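About Breltden

Breltden records demonstrations for robot learning. Customers send us a task description and a list of objects, and we return a set of episodes that a policy can be trained on. Most of the work is two-arm tabletop handling of household goods, food items and small containers.

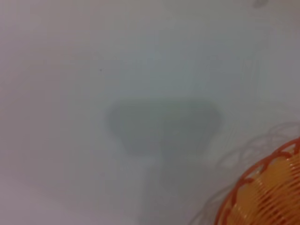
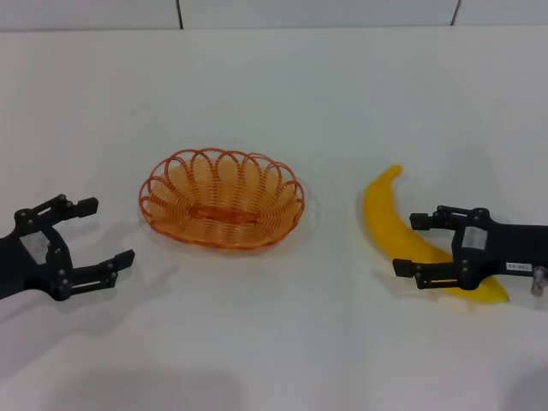 Orange basket on the white table, in a wrist view and a head view. The banana and both grippers are in the head view.

What we record

An episode is one attempt at one task, from the start position to the operator's stop signal. Each episode holds the video streams, joint positions, gripper opening and a written instruction in plain English. All streams share one clock. Video is stored as captured, without color correction or sharpening, and wrist views with little in them but table surface are kept along with the rest. A policy will meet those views when it runs, so they belong in the training set.

The standard order is 200 episodes per task. Object positions change between episodes according to a printed layout sheet, and the operator does not choose them. Failed attempts are labeled as failures and delivered in a separate folder. Customers who do not want them can say so at the time of order.

Current holdings

The Utora set is our general collection of pick, place and handover tasks. It stands at 1592 episodes after review. Review removed 207 others, mostly for dropped video or an instruction that did not match what the operator did. The removed episodes are listed by number in the release notes, with the cause given for each.

The Zanetti set covers soft and irregular objects. It is still being recorded and has no release number yet. The next partial release is planned for March.

How an episode is checked

Every episode is watched by two people who did not record it. The first checks the instruction against the video. The second checks timing, gripper signals and the start and end marks. Disagreements go to the data lead, whose decision is written into the episode record.

People

Juniper Obi: operations and scheduling
Melur Nasution: data lead
Arwel Maddocks: arms, grippers and calibration
Qiuyue Long: storage formats and release tools
Dario Sartori: operator training

Operators train on a fixed practice task before their episodes are counted. Practice episodes are not sold or mixed into any release.

Visits and orders

Our recording floor is in the Balthorpe building, second entrance. Visits are on Monday afternoons by arrangement with Juniper. For a quote, send the task description, the object list and the file format you need. If objects have to be shipped to us, include spares of anything that bruises, dents or tears.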